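Search this site Enter keywords Go

Amthorpe Residents' Association
Minutes of the monthly meeting, Tuesday, February 9, 2021 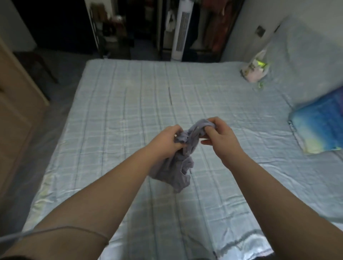 Category: Meetings and Minutes

The meeting was held online and opened with the minutes of the previous meeting, which were approved with one spelling correction.

1. Laundry room
The new dryers from Oteo are in service in the east building. Two residents reported that the card reader rejects cards on the first try. The manager will call Oteo and ask for a visit. Residents are reminded to empty the lint trap after each load and to take clothes home for folding while the room limit is in place. The limit stays at three people.

2. Parking lot drainage
Fallahi Paving sent a revised quote for the low corner near the mailboxes. The quote leaves out the curb repair, and members asked for a price that includes it. Work cannot start until the ground is warmer. July was suggested – the lot is least full then. No vote was taken.

3. Office computer
The old office computer has been set up again with Fedora and is working. The printer is not yet connected. Old newsletters are being copied over and should be on the website when that is done.

4. Snow removal
Complaints were received about the north steps. The contractor will be asked to clear them before the driveway. A second salt bin was approved, to be placed by the side door.

5. Other business
A resident asked if the community room could reopen for small groups. Deferred to the next meeting. Motion to send a thank-you card to the mail carrier – carried.

The meeting adjourned at 8:40 p.m.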